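# Chapter 2: Stock That Moves

Every shop, large or small, holds stock. Some of it sells the same morning it arrives, and some of it sits for months. This chapter is about the difference, and about what a store manager can do with shelf space, storage and ordering to keep goods moving at a steady pace.

Consider Mimidgate, a corner store with one cooler and a narrow back room. The owner, Letay Tekleab, buys her drinks from a wholesaler called Movico. In April she ordered 1,000 cans at a good unit price. By the end of the month she had sold 400 of them. The other cans took up most of the back room, and she had no space left for paper goods, which earn her more per sale. The low price per can had looked like a saving, but it tied up cash and floor space she needed elsewhere.

## 2.1 Stock rotation

The simplest rule for packaged food and drink is first in, first out, often shortened to FIFO. Older goods are sold before newer ones. In practice this means new stock goes in at the back and customers take from the front. A shelf filled only from the front will leave the oldest items in the rear, where they may pass their date before anyone reaches them.

Channel racks are a common fixture for canned drinks. Each channel holds a single line of cans, and a bar at the front stops them. Crates are used for carrying and for short-term storage - they stack well, but they do nothing to keep goods in date order.

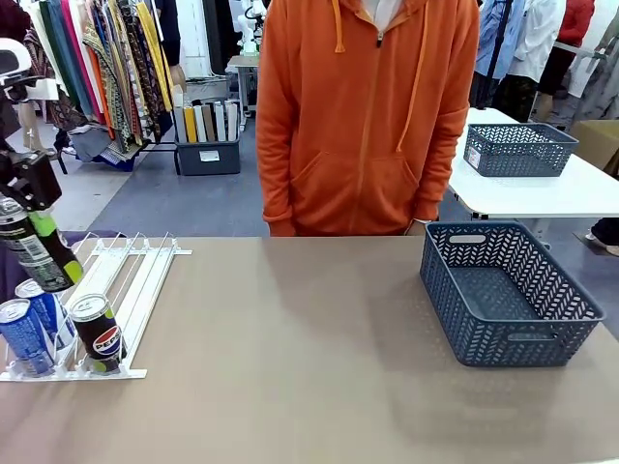 Cans at a wire dispenser rack, and an empty basket on the same table.

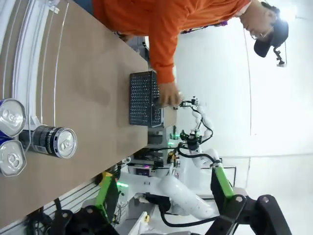 ## 2.2 Measuring turnover

Stock turnover tells us how many times a store sells through its average stock in a given period. To find it, divide the cost of goods sold by the average value of stock held. Both figures must cover the same period and must be stated at cost, not at selling price.

Suppose a store sells goods that cost it $16,000 over a year and holds stock worth $1,000 on average. Its turnover is 16. A furniture store would find that figure very high. A store selling fresh bread would find it far too low.

Key terms in this section:

- **Average stock:** opening stock plus closing stock, divided by two
- **Lead time:** the time between placing an order and receiving it
- **Reorder level:** the quantity at which a new order is placed

We return to Mimidgate in Section 2.3, where Tekleab compares Movico's terms with those of a second supplier, Rizvi, that delivers smaller loads more often.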